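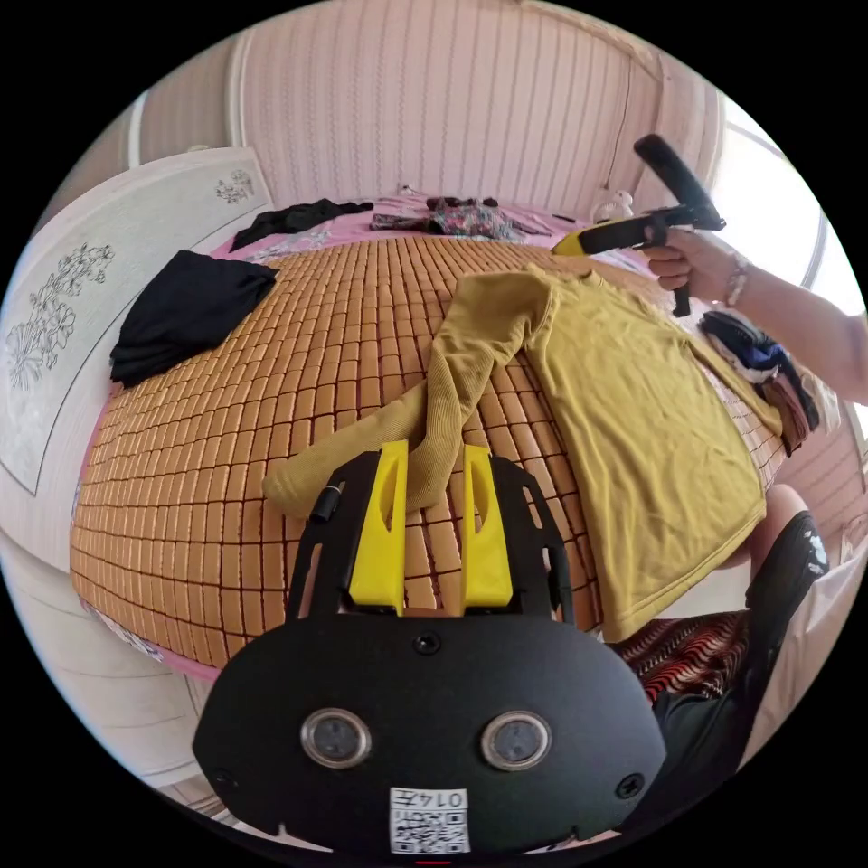

Mustard yellow is a dark, slightly brownish yellow named after the condiment, and I've been writing up its history for the Restcombe color pages since October. As a dye shade it's a good deal older than the name. Weld gave a clear yellow, and a little iron in the pot dulled it toward mustard. My own notebook has 12 recipes for it, and I love every murky one! Knitwear is where most of us meet it now, and ribbed tights like the mustard ones on the bed are a fair guide to the shade - deeper than lemon, quieter than orange.

Names and numbers
Paint makers never agreed on it. The old Bruko card lists it as 778, while Delorme sold nearly the same thing as Zerwood Yellow (a much nicer name, if you ask me). I've compared the two under a north window and I still can't pick a winner.

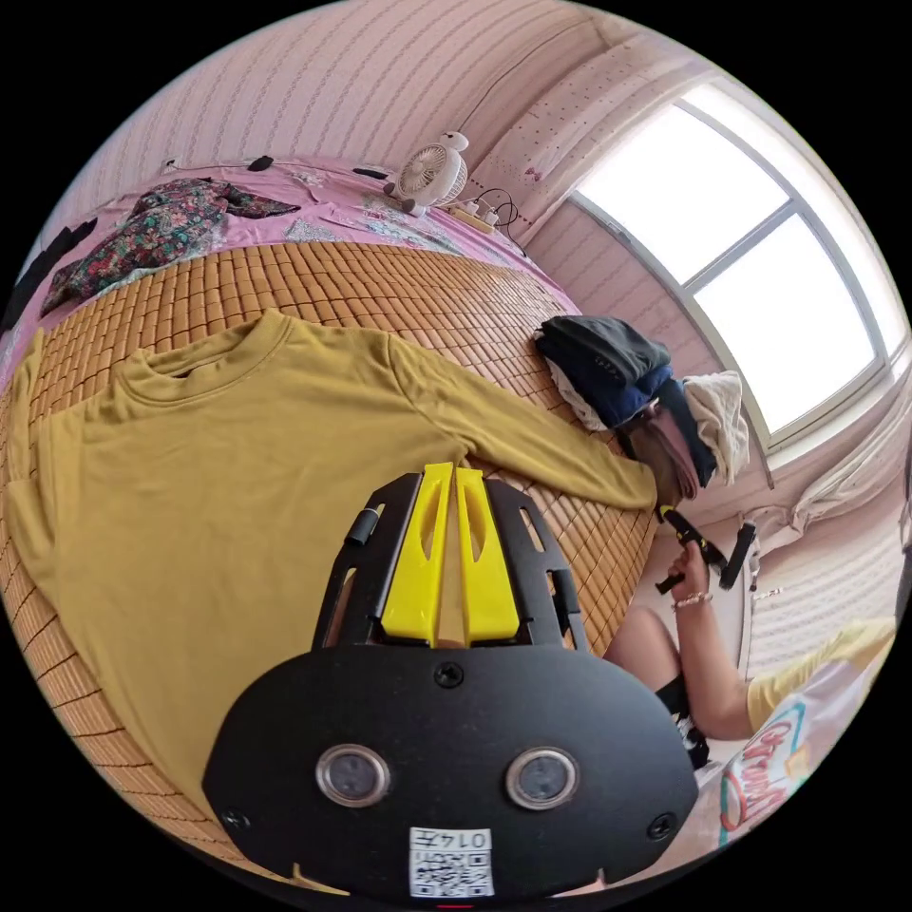
Long-sleeved shirt in mustard yellow, laid flat on a woven bamboo mat.

Fading
Plant-dyed mustard goes pale in strong sun, so keep it out of the window. Wool holds the color better than cotton in my experience.

Last edited 11th January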